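Finished the Baxter book, finally

8 Jul 2021

OK quick one, dinner is on the stove. Started this in January, put it down at page 100, forgot it on the shelf for months. My own fault.
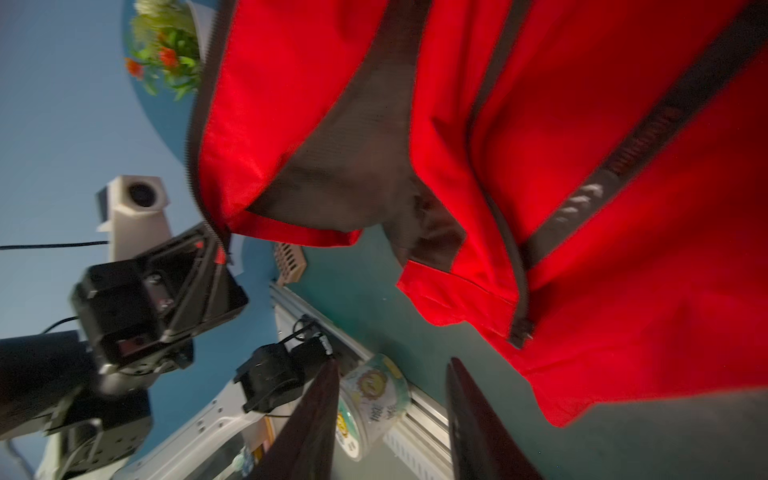
Anyway. Picked it back up last week and read the last 200 pages in two sittings. It's a western, sort of - a land surveyor named Baxter rides into Iltville to settle a fence line and ends up staying through the winter. Slow start. Realy slow. Then the river chapter comes along and I was up way too late.

Živko Dervishi lent me his copy, the old Perkton paperback, 538 pages and tiny print. He says the sequel is better. Has his notes in the margins too, mostly arguing with the author about horses.

Gripes - too many cousins, and the map in front leaves off half the towns. Still an 8 out of 10 from me. Might try the sequel next, if the libary has it.

Gotta go, pot's boiling over.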